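Reltia – Rangement de la mallette à pharmacie
Fiche descriptive du jeu, version de septembre
Responsable de la fiche : Marta Hnatiuk

Le présent jeu documente le rangement d'articles de pharmacie dans une mallette métallique argentée. Il comprend 364 séquences, réparties en 12 lots.

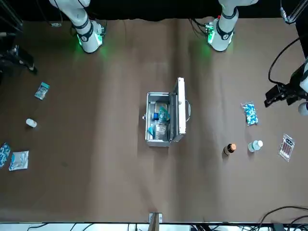
Volume 12, p. 147

Les articles comprennent des plaquettes, des flacons, des sachets et des gélules bleu et blanc. Le lot Jallach porte sur la mallette ouverte, le lot Urngate sur la mallette fermée.
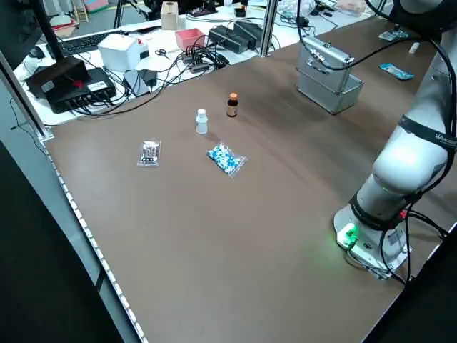

Fig. 2 – Flacons et sachets transparents sur la table.

Les désignations commerciales ne sont pas annotées. Un article engagé sous le couvercle est consigné « non rangé ».
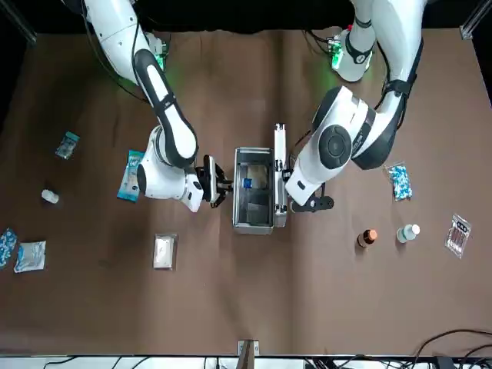
Fig. 3 – Mallette ouverte, couvercle relevé.

Toute demande de correction est à adresser au service Chou avant le 12 janvier.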